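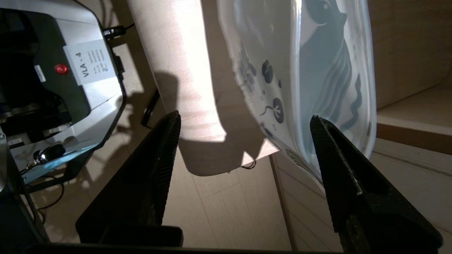

Words by Fumiko Sugawara

The Thorlacius bindery in Nolville opens its doors to album buyers twice a year, in June and December. I went to the December session, which started at 9.30 and was led by the production manager, Hinata Iwasaki. Coats and bags go in the lockers by reception. Ear protection is handed out at the door to the press hall.

Most of the work is flush-mount wedding albums. Files arrive as finished spreads, are checked for resolution and gutter position, then printed on photographic paper in rolls. The lab runs two paper surfaces, lustre and a deep matt sold as Rillau. The matt marks easily when it is folded by hand, so it goes through the creasing machine on a slower setting.

Each spread is creased down the centre, glued to a card core and pressed. The block then rests under weights overnight before trimming. Iwasaki said trimming too early is the usual cause of a stepped fore-edge, and she had a rejected block on the bench for us to handle. The step was small but easy to feel with a thumbnail.

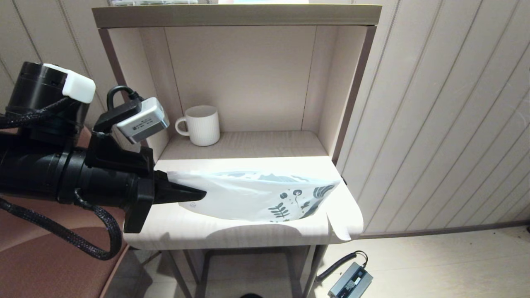
White pouch on the lower shelf.

Covers are made in a separate room. Cloth is cut two at a time, leather singly. Foil stamping is still done on a hand-fed press with brass type, and the operator makes a test pull on scrap from the same roll before touching the real cover. Long names are a problem in the larger type size — the shop will ask for initials.

Colour control was the part I had come for. A Zestine profile is built for each new paper batch, and a reference strip is printed at the start of every roll. The strips are read, dated and kept in a drawer.

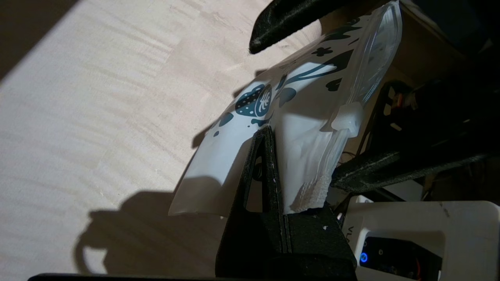 Can you send files in Adobe RGB?
They are accepted, but the lab converts everything to its own profile on arrival, so it is safer to convert and soft-proof before you upload.

We finished in packing, where albums are wrapped in tissue, boxed and weighed. Output for the previous week was on the wall chart: 370 albums, with two returned for remake.
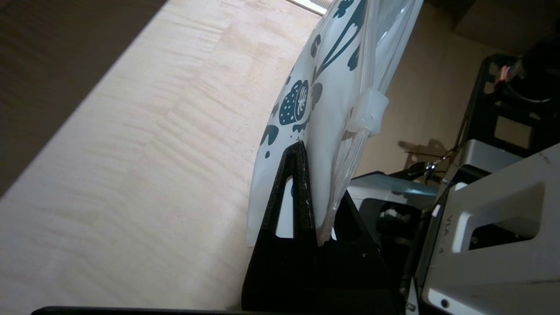 Both remakes were for cover lettering, and in each case the client had approved the wrong spelling at proof stage. The shop now asks for names to be typed twice on the order form. Sample books can be borrowed for a fortnight against a deposit, and I took one in each surface. The car park is shared with the tyre depot next door and fills early.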